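Notebook, November. Open day at Jemis, hotel room mock-up

Got there at 10, badge at the desk, coffee from a flask. Writing this up before the brochure gets into my head.

The pitch: an arm on a mobile base that resets a guest room between stays. Pesen does the software, Jemis does the hardware, and the Erkirmont people were there as the customer, or the hoped-for customer. I asked twice whether anything had been signed and got two different smiles.

Slides first. They claim 1,188 logged runs of the bedside task. I asked what counts as a run. Apparently a run is anything from pressing start to the arm going home, so a run where it touches nothing and goes home is still a run. I asked for the number finished without a person stepping in. "We can follow up on that." Wrote it down with the time, 11.20.

Then the demo. Bedside table, phone on top, the job being on the lower shelf. Fair choice, I'll give them that, as the top gets in the way of any approach from above and our own rig at Havlíček would hate it. I timed what I could:

first go, 41 seconds, stopped by the operator
second go, 34 seconds, they called it good
third go, not offered until I asked, then "after lunch"

After lunch it was the slides again.

Things I did not like. The table was in the same spot every time and they nudged it back between goes. I asked to turn it a hand's width and was told the calibration was fresh. Room lights fixed, blinds down. Cable on the outside of the arm, with a phone cord near where it works; I'd want to see what happens when the two meet.

Things I did like. Approach to the shelf was slow and sensible. The stop button worked at once. The younger engineer answered straight when his boss was out of the room.

They quoted 17 rooms a shift. Can't make that work with the times above even if every go is a good one. Asked for the sum behind it, none given.

To do: email for the run log, ask about moved furniture, don't promise Erkirmont anything. 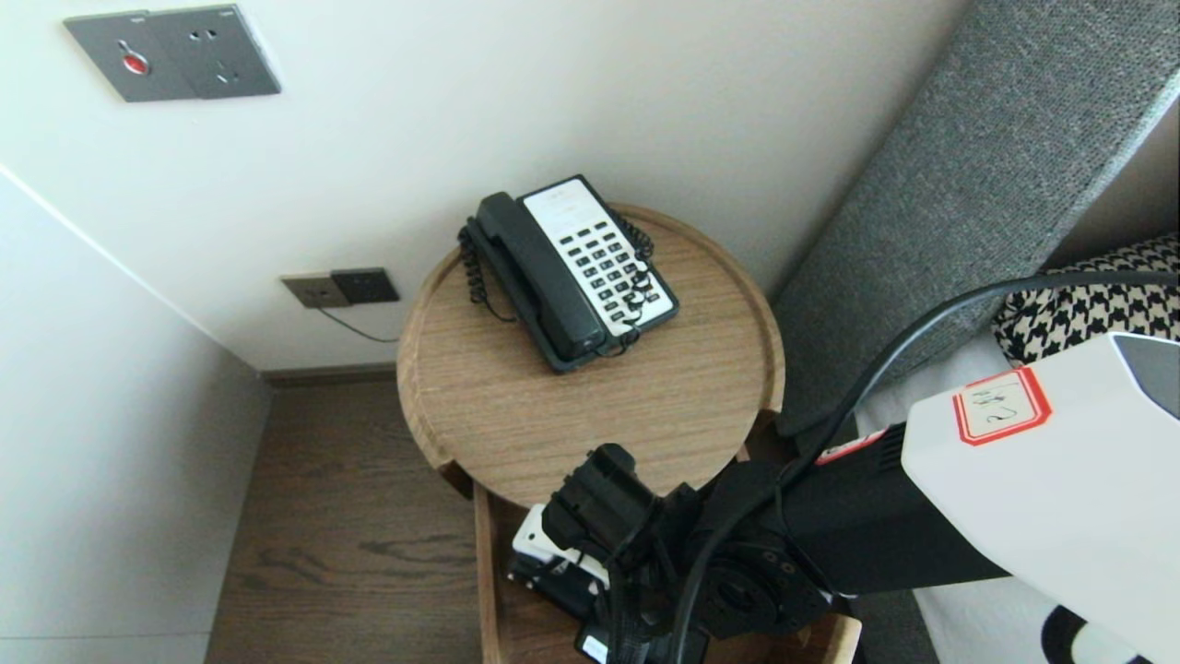 What would it take to go back for a second visit?
The raw run log beforehand, and an agreement that we get to place the table ourselves.

Workshop notebook, Havlíček | Contact: front bench | © Havlíček | Back to top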